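Projects > Skarkau > Progress notes > November

4 min read

To: Fatima Nwachukwu, Drerent
From: Yetunde Anozie, Somier

Quick one before the call, sorry it is late. Full spreadsheet follows from Parveen once she has fixed the column headings. Money side is unchanged from last time so I have left it out.

Where we are. 449 usable examples in the set as of this morning. These are whole runs, start to finish, arm driven by a person, all camera views saved and the written instruction attached. Anything with a missing view has been thrown out already and is not in that number. Still short of where the plan had us by now. Reasons further down.

What went well. The new hand controller is a big step up on the old one. Châu picked it up in an afternoon and his runs are now the cleanest we have – fewer stops in mid-air, less hunting about over the object before closing. Ekaette has rewritten the driving notes on the back of watching him, two pages, and the newer drivers have been told to read them before their first session. We did not have anything like that in the spring and it shows in the old data.

Labelling is also faster. We used to write the instruction after the run, from memory, and got things like "put veg away" which is no use to anyone. Now the instruction is picked first, read out, then the run starts. Parveen checks a batch of 10 at the end of each session, and if 2 or more have the wrong wording the whole batch goes back. Has happened twice. Both times it was left and right mixed up.
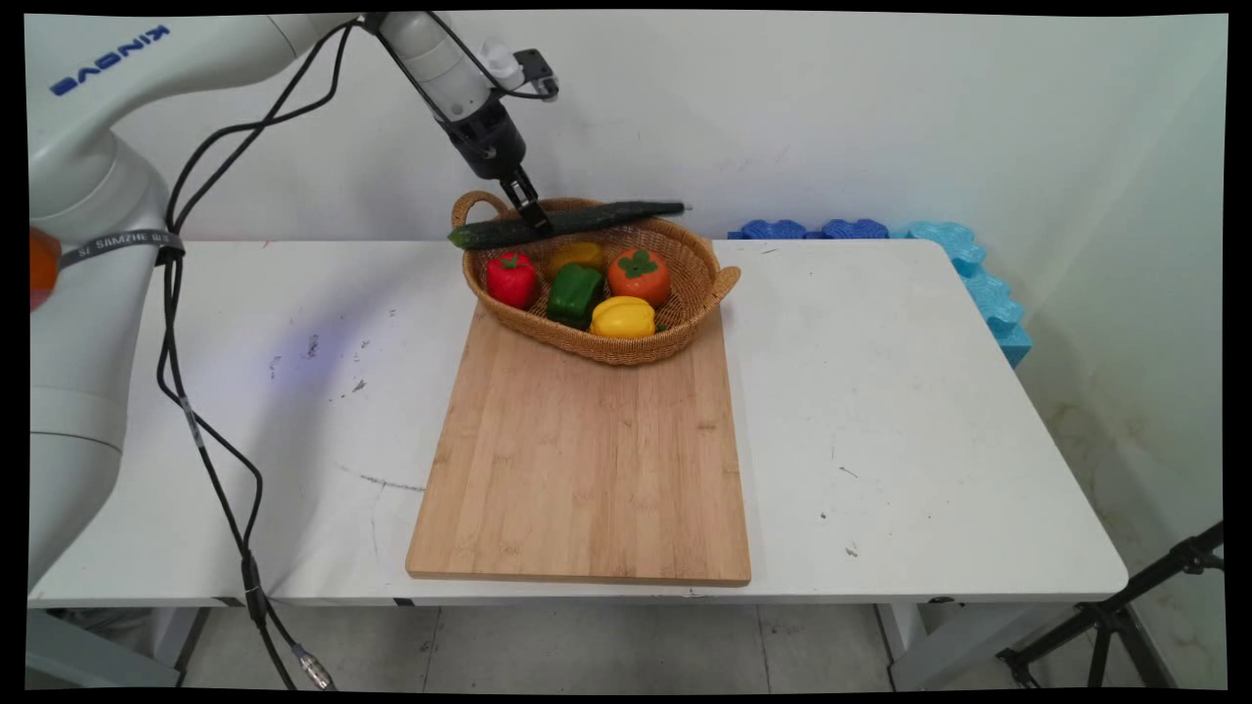 The grocery tasks are the bulk of this period and the part I would most like you to look at before the call. They are pick and place with toy food and one basket, and the instruction names the item and where it goes. Round things are mostly fine now. Long things are not. The cucumber is the worst of the lot, because when the fingers have it in the middle it can end up lying slantwise over the basket rim with an end out past each side, and then the driver has to decide whether to turn the wrist, lift and try again, or just let go and hope. Different drivers decide differently. For the model that is a mess – same instruction, same start, three different endings. We have agreed a rule now, lift clear and turn before lowering, and runs that don't follow it get tagged and kept separate. I don't want to bin them, Châu thinks they may be useful later as examples of recovery, and I think he is probably right, but they should not be in the main set.

Colour is the other thing. We have peppers in red, green and yellow, and more than one yellow, so "pick up the yellow pepper" does not say which. Ekaette wants to add size words to the instructions. Parveen wants to take one yellow out and be done with it. I am leaning towards size words because real requests will be vague as well and the model ought to see some of that, but it means going back over older labels and that is somebody's week. Would like your view.

What went badly. We lost most of two sessions to a clock problem. The camera times and the arm times drifted apart during long recordings and we only noticed when Parveen played a run back and the gripper opened well after the object had dropped. Fixed now, clocks are matched at the start of every run and checked again at the end, and the run is refused if they differ. Some of the earlier runs could be saved by shifting the times. Most could not. That is the main reason for the shortfall.

Also we had too many runs starting from the same layout. My fault, I let people reset things to where they had been because it was quick. A first trial model trained on that learnt the layout and not much else, moved one item a hand's width and it reached for empty space. So resets are now drawn from a list of layouts that Ekaette made, and the list is shuffled per session. Slower per run. No way round it that I can see.

Trial model. Only an early one, please dont pass this on to Cardoso yet. It is fair on single round items, poor on long ones, and it has a habit of closing too early. We think the early closing comes straight from the spring data, where several drivers did the same. Châu is going to retrain without the spring runs and compare. Should have that for the next report.

Next 3 things, in order:

- finish the long item runs under the new rule, all drivers
- settle the wording question and relabel if needed
- retrain without spring, same test as before so the two can be compared

Needed from you: an answer on size words, and a yes or no on keeping the tagged runs in the shared store (they take up a fair bit of space and it is your store). Also Cardoso have asked twice when they can see samples. I have said after you have signed off the wording, which I hope is alright.

Parveen is away at the end of the month so labelling checks pass to Ekaette for that stretch. She has done them before, and teh checklist is written down.

Will ring at half past two unless I hear otherwise.

Yetunde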